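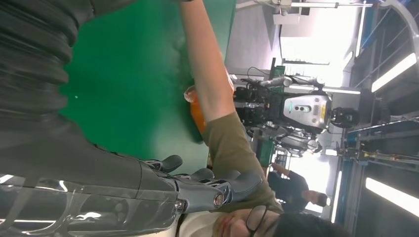 Un vaso de plástico transparente con bebida naranja, en la mesa verde.

Visita a Fesitz, Trundutville

Fuimos a la jornada de puertas abiertas de Fesitz el 22 de abril de 2020. La entrada está detrás de la estación y el recorrido dura 32 minutos, en grupos de 15 personas. El nuestro lo llevaba Raimo Juntunen, que habla despacio y contesta a todo.

Primero pasamos por el almacén y después por la sala de embalaje, que era lo que yo quería ver. Las botellas naranjas estaban tumbadas en fila al fondo del tapete verde, con los tapones transparentes hacia el mismo lado. A la izquierda había un montón de cartón plano cubierto de plástico amarillo brillante y una caja pequeña abierta.

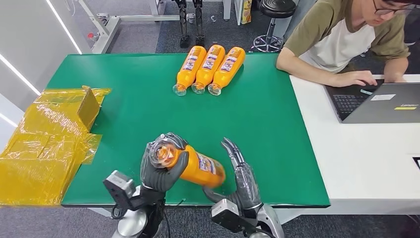 La sala de embalaje

Nos quedamos allí más tiempo del previsto. La etiqueta es blanca y el naranja de la botella se ve desde lejos - en la mesa verde, más todavía. Juntunen nos explicó que los pedidos pequeños se preparan en esta sala y los grandes salen por el muelle 4. 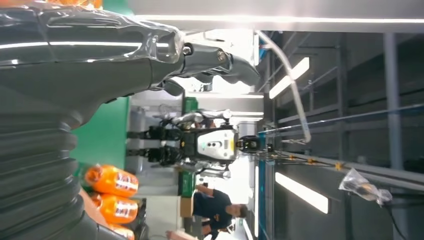
¿Hay que reservar para la próxima visita?
Conviene hacerlo por teléfono antes de octubre, y los grupos de colegios tienen turno aparte.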